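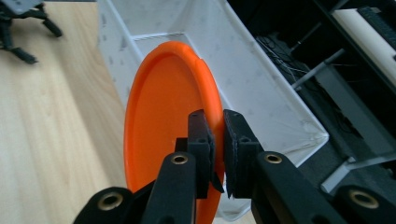

No. 7, page 2

Daiane Marinho
January

Sorting the games cupboard. Orange flying disc first. Check the raised outer lip with a fingernail. Any nick that catches gets 400 grit, wet, then a wipe.

Discs go in the rack on edge. Stacked flat under the croquet set they warp, and a warped one pulls left.

The sorting table is pale wood with a wavy grain. Dust hides in that colour, so I wipe with the grain using a damp cloth, then a dry one. Havar oil once a year, 45 minutes before buffing.

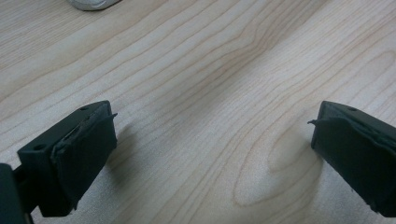
Simone Marinho: Oil over a water ring locks it in. Sand the ring first and leave it overnight.

Fair. Sanding goes ahead of oiling on the list. I'll do the whole top so the sheen stays even.

6 replies · 45 likes · Share

Recent posts
Regluing a Jenis stool
Which bin for pump needles
Cupboard hinges, part 2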